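Kamwood Home Forum > Kitchens > Double or single bowl?

trandside_mel
We're redoing the kitchen in January and I have to pick a sink by Thursday. The old one is a double. My husband wants one big single bowl. Which would you go with? Base cabinet is 30 inches.

oldpipes7
Single. At 30 inches a double gives you two bowls that are both too small for a sheet pan. I pulled ours out after 7 years and don't miss it.

Pustuscombe
Disagree. We cook most nights and I want somewhere to drain pasta while the other side is full. Get an uneven split – big bowl for produce and pots, small one for rinsing. Ours is stainless with the faucet between the bowls.
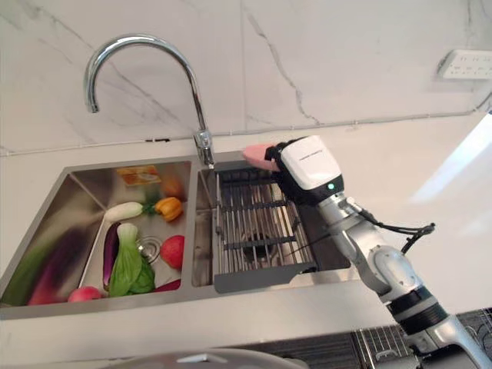
Big side on the left, daikon and yellow pepper in it.

oldpipes7
That needs a wider cabinet than hers. Also the divider is where all the splashing comes from.

Pustuscombe
Low divider fixes most of it. I'll give you the cabinet width.

grout_again
Check the drain position before you order anything. Moving mine cost $300 and the plumber had to come back for the disposal.

trandside_mel
Drain is center back. Does that rule out the double?

grout_again
No, but you'll need a different trap setup. Ask the installer for a price on both.

oldpipes7
Or get the single and put a dish tub in it. Same thing, and you can take it out.

Pustuscombe
A tub is not the same thing.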